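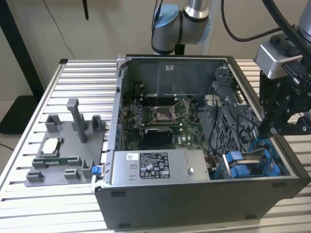
Section 1. Bench and work area

1.1 Tower on its side, side panel removed, interior facing up. OK
1.2 Slotted table clear of swarf and stray screws. OK
Comment: two case screws recovered from a table slot before the check started. Returned to the screw tray.
1.3 Processor and memory module held in the parts fixture, not lying on the table. OK
Comment: keep the processor in its recessed pocket until Section 3 is signed. The memory module stays between its guides.
1.4 Wrist strap tested at start of shift. OK
1.5 Bench mat ground lead attached. OK

Section 2. Electrical isolation

2.1 Power cord unplugged at both ends. OK
2.2 Waiting time of 60 seconds observed after unplugging. OK
2.3 Power button pressed once after unplugging to discharge the supply. OK
2.4 Regulatory label on power supply present. OK
Comment: label is on the top face with the unit installed. The supply is not to be opened at this bench for any reason. Failed units go to the Rakodero return bin unopened.
2.5 Lid of power supply free of dents. OK

Section 3. Motherboard and socket

3.1 Socket empty, retention frame and lever raised. OK
3.2 Socket contacts inspected under the Yip lamp. OK
Comment: no bent contacts found. Do not blow into the socket or touch the contacts with a cloth.
3.3 Heatsink fins straight, no dust mat. OK
3.4 Memory slots clear of debris. COMMENT
Comment: light dust on one slot, removed with the soft brush. Recheck after the cable work in Section 4.
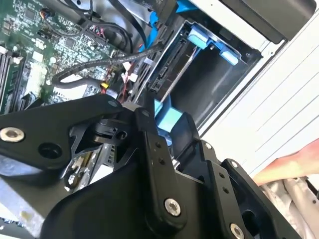 Board, memory slots and sleeved cable leading toward the drive cage.

Section 4. Cables and drive bay

4.1 Internal cables undamaged, no cuts in sleeving. OK
4.2 No cable trapped under the drive cage. OK
4.3 Thin wires at the header connectors not under tension. OK
4.4 Cable route clear of the memory slots. COMMENT
Comment: the black braided cable crosses the middle of the board. It is acceptable while the machine is off. Before the side panel goes back on it must be checked against the fan clearance shown on the Breson build card, and tied back if it does not clear.
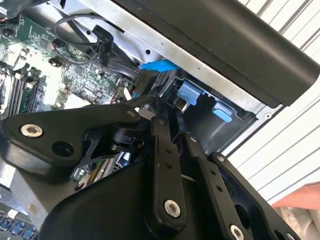
A tie must not pull on the connector at either end, and the tail is to be cut flush. Use the reusable type from drawer 4. The metal-core type is withdrawn from this bench.

4.5 Blue drive caddies seated, no cracked tabs. OK
4.6 Edges of drive cage free of burrs. OK
Comment: cut-resistant gloves remain optional for this case. They are required for the older Numetitz cases.

Section 5. Close-out

5.1 Tools returned to shadow board. OK
5.2 Section 3.4 recheck. OPEN
5.3 Section 4.4 clearance check. OPEN
5.4 Side panel fitted. OPEN
Comment: hold 5.4 until 5.2 and 5.3 are closed. Memory and processor are installed under the separate assembly sheet.

Checked by: Boris Radonjić
Month: April
Copy to: bench folder, Rakodero returns desk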